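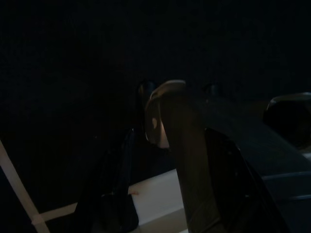 I love a good fault report. I love them the way other people love box scores, and the best one I have read this year came out of a plain little table-clearing trial at Tresgate, where two arms spend their days moving plates, cups and lids from one spot to another. On run 548 the left arm closed on a lid, lifted it, and then stopped answering its controller. The gripper held on. The arm drifted down over the next few seconds until the lid was resting against the tabletop, and it kept pressing until an operator hit the stop.

Nothing broke and no one was hurt. A lot of people who work with these machines would shrug, reboot and carry on with run 549, and I want to argue that they'd be throwing away the most interesting afternoon of the month.

Look at what the team got for their trouble! They pulled the logs and found that the wrist joint had been reporting late for 39 runs before it went silent. The delay was tiny at first, then it was 60 milliseconds, then 90. The software had a warning for this. The warning went into a file, and the file was only opened when something had already gone wrong. I have seen that arrangement in three different labs now, and I set it up myself in one of them, so I am in no position to sneer.

The cause was a cable, as it so often is. It had been tied a little too tightly at a joint and was getting tugged every time the arm reached across its own body. You could run that arm all day on short, tidy reaches and never see the problem. Give it a real table with things at the back and things at the front, and the wrist has to twist into positions that the bench test never asked for.

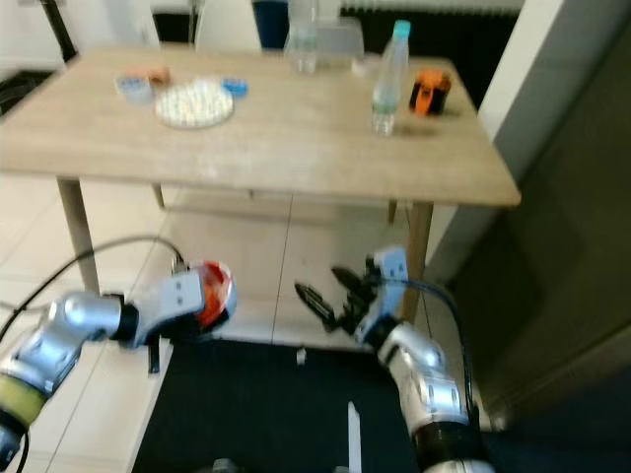

Both arms at the table during the Tresgate trial, the left one holding an orange-red object.

And that is why I get so excited about household tasks as a test of safety as well as skill. A plate of small pale things, a glass with water in it, a bottle, a bowl. Every one of them wants a different approach and a different grip. People keep telling me this sort of work is too soft and domestic to teach us much about reliability. I think it's tougher on a machine than most factory cells, where the part turns up in the same place every time and a fence keeps everybody's shins out of the way.

Igwe, whose controller runs the arms, has already changed the default so that a late joint slows the whole arm down before it gets anywhere near silent. Good. Cokarance, who built the wrist, has sent out a new drawing for the cable route with a proper loop of slack in it. Also good, and quick. Where I part company with both of them is on the report itself, which they wanted to keep among the partners. Tresgate argued for sharing it and won, and the Jasari users' group had a copy on its board within days. Two other teams checked their own cables that same week. One found a tie in exactly the same wrong place.

I would go further. I'd like every trial that publishes a success rate to publish its stops as well, in the same table, with a line on each one. Yes, some of those lines will be embarrassing (mine would include a coffee mug left on the stop button's cable). But a newcomer reading them would learn more about running an arm safely than I did in my first year, and they'd learn it before the arm was leaning on anything.

The wrist goes back on with the new routing in September, and the first thing they plan to run is the long cross-body reach that caused all this. I can't wait to read the log.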